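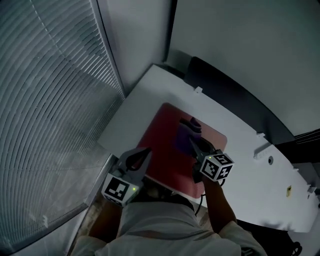
Red mat on the white table, purple item at the upper right of it.

Sep 1, 2019

The white table has now been in use since January, and I have enough notes to write up how the surface is working. Most of this concerns the mat, with a section on light and one on the edges. The earlier post on choosing a table is still up and I have not changed my view on anything in it except the height.

Size first. The tabletop is 141 cm on the long side. I had planned on 138, because that was the clear width between the door trim and the shelf bracket in the old layout, but moving the bracket gained enough to take the larger top. Three centimetres sounds like nothing. In practice it is the difference between having a place to set down a mug and holding the mug. The height is fixed, and it is slightly low for standing work. I lean over it, and after an hour I feel it in the shoulders. If I were buying again I would pay for adjustable legs.

The top is plain white. I chose it over the grey because small dark parts show up on it, and for screws and clips that has worked. It fails for anything pale. White thread, clear washers and offcuts of paper all vanish, and I was finding them with the palm of my hand. It also gives the eye no reference. If you put five things down on a blank white surface and look away, you come back to five things in no particular arrangement, and you have to work out again which were done and which were waiting.

So, the mat. It is red, rectangular, with rounded corners, and it sits near the middle of the table. The rule is that one item is on the mat at a time, and whatever is on the mat is the item being handled. Everything else stays on the white. It took me a couple of weeks to stop treating the mat as a general parking area, and I still slip when I am tired.

Why red: I tried three. The first was a dark green cutting mat with a printed grid, borrowed from Xinyi Tan, who sews. The grid was useful for squaring up paper and distracting for everything else. The second was a pale blue Colari placemat, which slid. Anything pushed across it took the mat along. The red one came from the same shop, is heavier, and stays put under normal handling. It will still rotate a few degrees over the course of a session. I used to straighten it each time. I have stopped, as the angle makes no difference to the work and the only cost is that it looks untidy.

Colour contrast on the red is good for white, black, yellow and most blues. Purple is acceptable. A light violet reads clearly, a deep saturated purple less so, particularly where your own hand puts a shadow on it. Orange and brown are poor. Red on red is obviously hopeless, and I keep a sheet of white card for those.

Rosine Besson asked in the comments last time whether a tray would do the same job. I tested this with a shallow Mao tray I already had. A tray holds small round things better. The rim is a nuisance, though, because you cannot come in low from the side to pick something up, and you end up reaching in from above every time and pinching. With a flat mat the approach can be at any angle. For soft items this matters more than for hard ones, as a soft item deforms when you grab it from the top and then sits differently when you put it back down. My preference is a mat for soft and flat things, a tray for beads and bearings.

Where on the mat to put the item is a question I did not expect to have an opinion about. I am right-handed, and I find I place things in the upper right without thinking. The lower left is then open for whatever the other hand is doing. When I made myself use the exact centre, both hands wanted the same space and the work slowed down. I did not time this properly, so take it as an impression.

Light. The room has one ceiling fitting, replaced in January with an Eteo panel. It is even across the table, which was the aim. The old bulb gave a bright patch and a dim end. The remaining problem is my own head. Leaning over the table blocks part of the light, and my hands block some of the rest, so there is a small soft shadow under and beside whatever I am holding. A side lamp would fix it. I had one clamped on for 14 days and took it off again, as the glare off the white top was worse than the shadow. A matte cover on the table might let me bring the lamp back. Hanyu Zhong uses brown kraft paper on hers, replaced when it gets marked, and reports no glare at all.

Edges. The far edge of the table is curved, and things roll off a curved edge more readily than a square one. The floor there is dark, so whatever goes over is hard to find. There are two small white clips or tabs along the back edge, and they do nothing to stop a rolling pen. A strip of low foam would. I have 40 cm of it left over from the window job and will need more than that.

Cables are the other thing. Any cable that comes toward me should run down past the right forearm and off the front of the table, clear of the mat. If it crosses the mat it will drag the item sooner or later. I tried routing over the back edge and found the pull was always in the wrong direction. Sleeves belong under the same heading — a loose cuff will sweep a small part off the surface without you feeling it. Roll them to the elbow before starting.

Cleaning is simple enough. The top gets a damp cloth, then a dry one. The mat gets washed in the sink with dish soap and laid flat. Hanging it over the tap gave it a curl that took two days under books to come out. I would avoid alcohol on it, having lifted some colour from the blue one that way.

Still to do: the foam strip, a trial of kraft paper, and a second mat in a colour that suits brown and orange items. Viera Vrabec suggests a mid grey. I had been leaning toward white with a black border, although on a white table that may bring back the original problem. If anyone has used a two-sided mat with a different colour on each face, I would like to know whether the underside stays clean enough to be worth flipping.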